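Babak Najafi
Thread

1/
We've had an arm folding and sorting returned clothes at Resero since April. People keep asking me what it's like for those of us on the bench, so I'm putting it in one thread. I've worked returns at the Dunleavy site for 12 years. I don't sell robots and I'm not here to complain about them.

2/
The job before: you open a bag, pull out the garment, check it for stains and pulled threads, fold it, tag it, put it on the right stack. 158 pieces was a good shift for me. You did all of it standing, and the folding was the part that got into your shoulders.

3/
The job now: I still open the bag and I still check the garment. Then it goes to the arm. The part they left out of the presentation was the floor. We're in an old office unit, so it's carpet, and there are cables and a power strip down there with everything else. My first week was mostly learning where I could put my feet.
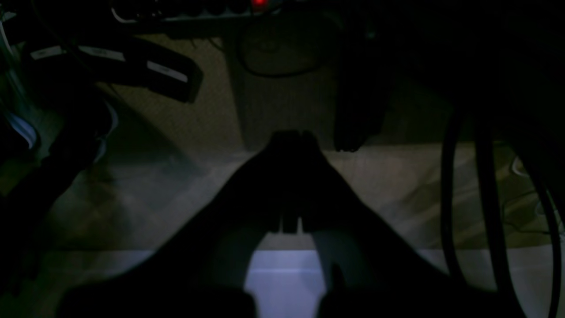 4/
What went away. Most of the plain folding. T-shirts and light sweaters in the common sizes go to the arm and I don't touch them again until they're stacked. My shoulders are better. I'll give it that without an argument.

5/
What didn't go away. Anything with a hood. Anything with a drawstring. Wool that has felted in somebody's dryer. Those come back to the bench, and they were always the slow ones, so the pile in front of me is smaller but every piece in it is a pain. The daily target was lowered once we showed them that. It took two months of asking.

6/
The gripper is two fingers and they come together at a narrow tip. Siden set it up and their tech taught us to check the tips at the start of the shift, with the fingers closed, against something light so you can see whether they line up. I do it first thing, before coffee.
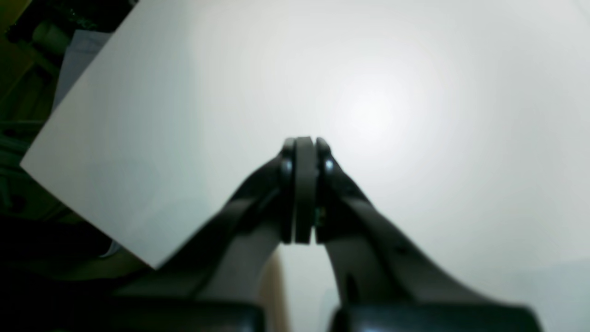
It's a small job but it's new, and it wasn't in anyone's job description. We asked for it to be written in, with time allowed for it. It now says 12 minutes at the start of the shift. Some mornings I need all of it and some mornings I don't.

7/
The software is called Trasik. It keeps a list of every piece the arm gave up on. At first the list went only to the office, and people on the bench got asked about failures they had never heard of. Now it's on the screen next to us too. If your place is getting something like this, ask on day one who can see the log.

8/
Dark clothes are the worst for it. Black knits especially. With the folds lying on top of each other it has trouble finding where one layer stops and the next one starts, so it takes two layers, or a sleeve and part of the body. A person does that by feel — you rub it between your thumb and finger and you know.

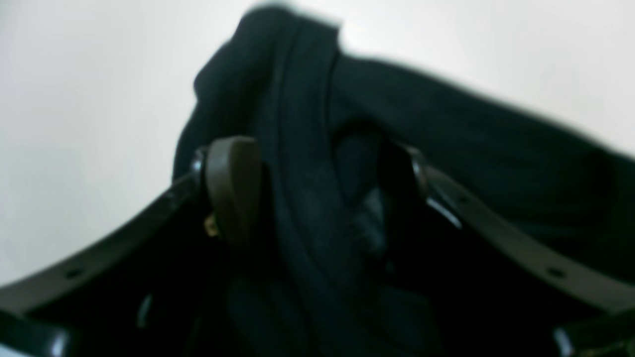 Black knit, bunched up.

9/
So black knits get a person next to the arm. You lay the piece out flatter and let it try again. If it misses 3 times you fold the thing yourself and move on. I don't mind that work. I do mind being called a "robot operator" at the same pay grade as before, and that's still being talked about.

10/
Jobs, because that's what everyone wants to know. There were six of us on the bench. Now there are four on the bench and 2 in inspection, which is new. No layoffs so far. When somebody left last year they weren't replaced, and I think that's how the number will come down here, if it does.

11/
The other change is talking. When we all folded at one long table you talked all day. Now you're at your own spot with the arm going, and you talk at break. A couple of us asked to have the benches turned so we face each other. They did that last month and it helps.

12/
I'll answer what I can in the replies. I can't tell you what the arm cost, I've never seen the number. If you do returns somewhere else and yours handles hoods, please write to me, I'd like to know how.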